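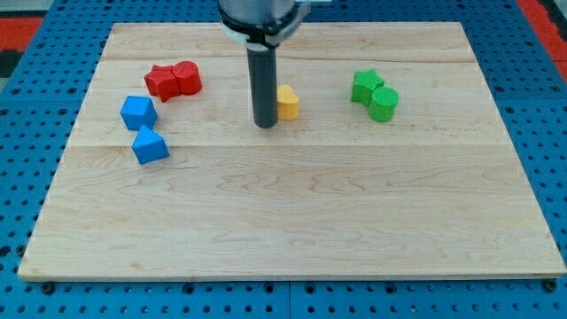
Maple board, blue worktable.

Vallport Lifestyle Bloggers' Association
Minutes of the October General Meeting
Held in the upstairs room, Monita Tea House, Vallport

1. Opening and apologies

The Chair opened the meeting at 6:40 pm. Apologies were received by email from 13 members and are held by the Secretary. A quorum was declared. Members were reminded that the tea house closes its kitchen at 8 pm and that orders should be placed before Item 5.

2. Minutes of the previous meeting

The minutes of the previous general meeting were taken as read. One correction was requested to Item 4, where "sponsored" should read "gifted" in relation to the skincare samples. With that change the minutes were accepted as a true record. Moved, seconded and carried.

3. Matters arising

3.1 Shared calendar. The Secretary reported that the shared posting calendar is now open to all financial members. Several members had entered their posts under the wrong month when the calendar was moved to the new host. The entries have been corrected.

3.2 Photo walk. The autumn photo walk along the Vallport foreshore was postponed owing to wind. No new date has been set. The matter was held over.

3.3 Name badges. The order has been received from the printer. The association's name is spelled correctly on the badges but the apostrophe has been omitted. It was agreed to use them as supplied.

4. Finance

The statement of accounts was tabled. The balance of the operating account stood at $1135 at the close of the previous month. Subscriptions remain payable for a number of members, and reminders will be sent with the next bulletin. A member asked whether the annual fee for web hosting had been included. The Secretary confirmed that it falls due in the new year and is not reflected in the statement.

Resolved: That the statement of accounts be received. Carried.

5. Reader giveaway policy

The Chair introduced the draft policy on reader giveaways, circulated before the meeting. The draft was prepared after a joint giveaway in winter drew complaints from readers who could not tell which blog was responsible for posting the prize.

Discussion covered the following points.

Under the draft, one blog must be named as host of each joint giveaway. The host is to hold the prize, draw the winner and answer correspondence. Members generally supported this. It was suggested that the host also be required to publish the closing time with a time zone, and the draft was amended accordingly.

Clause 6 would prevent members from requiring entrants to follow every participating account. Views were divided. Those in favour of the clause considered long entry lists discouraging to readers and harmful to the association's reputation. Those opposed noted that new followers are the principal benefit to smaller blogs, and that the clause would favour members with established audiences. After debate it was agreed that the number of accounts an entrant may be asked to follow be left to the host, provided the full list appears in the original post.

Minimum age of entrants was set at 16, with a parent or guardian's consent required for any entrant under 18.

Resolved: That the reader giveaway policy be adopted as amended and placed on the members' page. Carried, with two abstentions.

6. Offer from Cluvberg

A letter was tabled from Cluvberg, a stationery and planner company, offering discounted planners to members in return for a mention on each member's blog. The letter did not state whether the mention would need to be labelled as advertising. The Secretary was asked to reply that members label all such posts without exception, and to seek the terms in writing. No member is to accept the offer on behalf of the association in the meantime.

7. Members' bulletin

The bulletin now goes to about 600 readers. Contributions for the next issue are invited on the theme of introductions, and may include a short profile, a favourite recipe or a room tour. Copy should be sent as plain text, with pictures attached separately.

8. General business

8.1 A member sought advice on moving an older blog from the Adugna platform without losing comments. Those with experience of the process will meet with the member after the close.

8.2 It was noted that the projector cable is missing from the equipment box. Members are asked to check their bags.

9. Close

There being no further business, the meeting closed at 8:25 pm. The next general meeting will be held at the same venue, with notice to be sent by email.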